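prellcombe-parcels

README, last touched December 16, 2023

A small data card for the parcel-weighing records kept at the Prellcombe packing table. It covers mailing bags and nothing else. Boxes have their own card, written by Faustine Barbier, and it is longer and better organised than this one.

What's in it

3000 rows, one per bag. Columns are bag_colour, weight_g, folded (yes/no), label_side and remarks. The remarks column was meant to be optional and has become a diary. Ilham Sitompul has cleaned the worst of it, but 46 rows still contain opinions on tape.
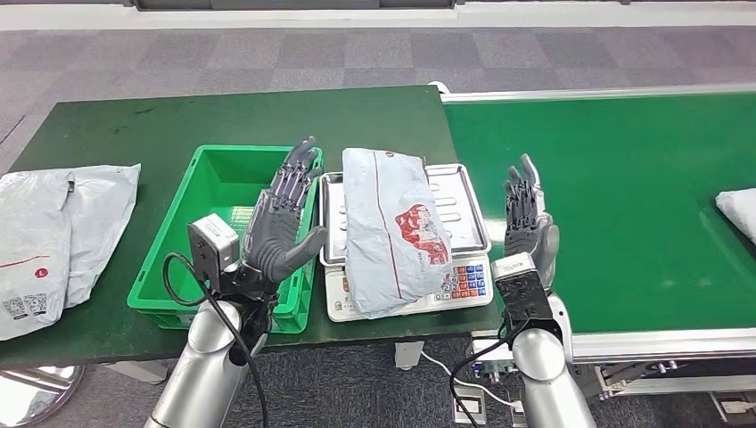
Weights are in grams, as read at the scale, with no correction for the bag itself. Empty bags weigh next to nothing, though the argument over "next to" ran for most of April. A bag laid diagonally across the steel tray, with one end hanging over the front, is recorded the same way as one sitting square. If it touches the table, weigh it again. The green crate is not a unit of measurement, whatever the early rows say.

Known problems

Spelling of "grey" varies -- both are in there, so search for both. Rows above 2000 use the newer label_side codes (F, B, U). U means unknown, and in practice it means somebody was hungry.

Folded bags are under-represented. Half-folded ones were coded "yes" by Ilham and "no" by Faustine, and neither has budged.

Files

bags.csv
remarks_uncut.txt (not recommended before lunch)
codes.txt

Corrections go to Ilham, with the row number please.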